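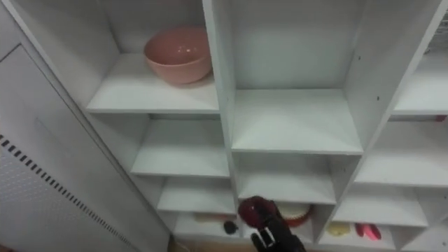

Omwood Tells Travelers to Read the Bill Before They Book

Independent guide drops "from" prices and publishes its first list of small hotels with the extras added in

GOSTONEN – Thursday, September 22, 2022 – Omwood, the independent travel guide, today published its first Full Bill list, a directory of small hotels and guesthouses that shows what a guest pays at checkout. The nightly rate on the booking page is left out altogether.

The guide's editors say they stopped trusting that number some time ago. Since April, Omwood has gone through 1,972 final bills sent in by readers after their trips. In 400 of them, the guest paid for something that did not appear anywhere before arrival. Cleaning, towels, late check-in, "local service" and the use of a kettle all turned up as separate lines.

"We are told this is how the business works now and that guests don't mind," said Touran Shahbazi, editor of Omwood. "I have read a lot of these bills. The guests mind."

The list covers 500 places to stay. To get in, a property had to send Omwood its full price for a two-night stay for two adults, with every required charge included, and agree to let the guide check that price against real bills from readers. Properties do not pay to be listed, and Omwood takes no booking fee.

Shahbazi is careful about what the list can do. "A hotel can be truthful with us in September and change its mind by spring," she said. "We would be silly to promise otherwise. What we can do is take it off the list, and say why."

Any listed property caught adding an undisclosed required charge will get one written warning. After a second case it will be removed for 3 years. The reason for the removal will stay on the guide's website for that whole time.

Few Stars, Fewer Adjectives

Omwood has also dropped star ratings from its hotel pages. Neema Lema, who runs the reader desk, said the stars had become close to useless, partly through the guide's own fault.

"Nearly everything had four," Lema said. "If you stayed somewhere noisy and a bit damp, it had four. We gave it that. I don't think a fifth star on the place next door helped anyone."

The new pages give the full two-night price, the walk from the nearest station or bus stop, the hours when someone is at the desk, and whether the stairs can be avoided. Words such as "boutique," "hidden" and "authentic" have been cut from all hotel entries. A few may have slipped through, and readers are invited to report them.

Mixed Response From Hotels

Not every owner is pleased. Crescencio Gallegos, who owns the Porkska guesthouse, agreed to be listed but has doubts about the plan.

"My full price looks high beside a place that is still hiding half of theirs on some other site," Gallegos said. "Will people work that out? Maybe. I've been in this business long enough to wait and see."

Omwood says the complaint is fair. For the first year, it will place a short note beside each price explaining what is included, and it will ask readers whether the note changed where they stayed. The answers will be published even if they show that it made no difference.

Travelers who want to send in a bill can do so through the reader desk page. Names and card details should be covered first. Bills in any language are accepted – older ones too, as long as the dates can be read.

About Omwood

Omwood is a reader-funded travel guide based in Gostonen. It covers small hotels, guesthouses and rail travel, and accepts no free stays.

Press contact: Nazanin Nouri, Omwood press office, Gostonen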